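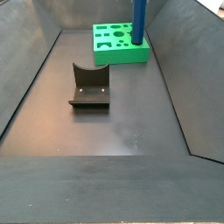
Korell Community Repair Club

Filed under: Club News

Well, we finally got the longer hours we've been asking for! Starting in February, the Korell repair night will stay open until 10, and I could not be happier. I've gone home so many times with a half-fixed lamp in a grocery bag.

We had 73 repairs come through the door last season, mostly toasters, fans and an awful lot of zippers. The sewing table was the busiest by far, so it's getting a second machine (an old Brelar, heavy as a truck) and its own sign-up sheet. Bring your own thread if you're picky about color — I am.

The bike stand is moving over to the Ileo Street side, next to the ramp. Tube patches are still free. Parts are still on you.

We could use a few more people who know their way around a soldering iron, too. If that's you, come by at 6 and ask for the sign-in book. Kids under 11 are welcome with a grown-up, and there will be soup again.

Last updated: February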